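3.2 Practice pads and closure task

The pads used in the study were supplied by Seidel and were all of one type, with a smooth pink surface intended to stand in for skin. Each pad was placed flat and prepared with a single straight incision. Pads obtained from Kimness had been tried in the pilot phase in May but were set aside, as their surface tore when thread was drawn through it at a shallow angle.

Participants were asked to close the incision with interrupted stitches, working from one end to the other. Every stitch was to be tied and completed before the next was begun. The distance between the entry point and the wound line was left to the participant's judgement, although the written guidance issued at the Lolberg site advised that it be kept the same on both sides. No time limit was set, and participants were free to leave a pad and return to it within the same sitting.

In total, 38 participants took part, of whom seven had no earlier experience of suturing. Roughly 500 stitches were available for assessment once incomplete pads had been removed.

Figure 4. Pink tissue pad with a closed, straight incision, a completed knot in black braided thread at its left end and the needle beyond its right end.
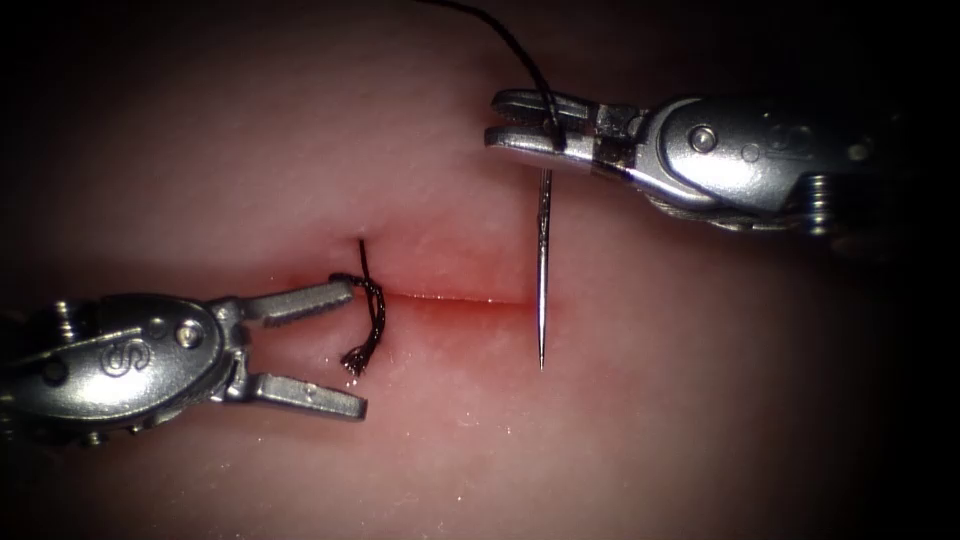 Stitches were assessed by Jannik Hollmann using the Zostum scale, which gives separate marks for spacing, tension and security of the knot. Tension was judged from the wound edges: edges that met without overlapping received full marks, while puckering of the surface led to a deduction. Loose ends of thread were not marked, as the guidance did not specify the length to which they should be cut. The results for each of the three measures are given in Section 4.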